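Atirville Lab Reports Modest Gains, and Several Open Questions, From Hand-Held Gripper Training

ATIRVILLE, Nov 10, 2020 - The Trancombe robotics group today released results from a study that asks whether people working with hand-held grippers can teach a robot to handle small household objects. The short answer is sometimes. The group is publishing the failures along with the successes and asks that both be quoted.

The method, called Prostitance, has become popular inside the lab for an obvious reason: it is cheap. A person does a task using 2 hand-held grippers, the motion is recorded, and a control program is trained on the recordings. Claims that this kind of training can replace slower work on the robot itself have been made often in the past few years. The Trancombe group set out to test them and came away less sure than when it began.

For the study, the team recorded 126 demonstrations of tasks with keys, including lifting a key ring and placing it on a stand. The trained program was then run on the group's own two-armed robot. It finished the full task in 43 percent of trials. Most failures came at the moment of grasp, when a fingertip pushed the ring aside or closed on a single key.

"We would not call this solved, and we would be wary of anyone who did," the group said in a statement. "Keys are a bad object for a robot. They slide, they tangle, and they never lie the same way twice."
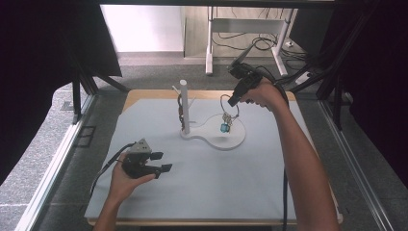 The group also looked at whether more recordings would help. Doubling the data from an early May batch gave a small gain, and the gain shrank again when the stand was moved on the table. The team reads this as a sign that the program had learned the layout as much as the task. A comparison with the Győri method, an older approach that skips the hand-held tools, showed no clear winner.

All tests were run in one room with one set of keys. The release makes no claim about kitchens, warehouses or homes, and the group has no product planned.

The full report, with a table of every failed trial, is available from the Trancombe office in Atirville on request. A second round of tests with the stand in new positions is being planned - no date has been set.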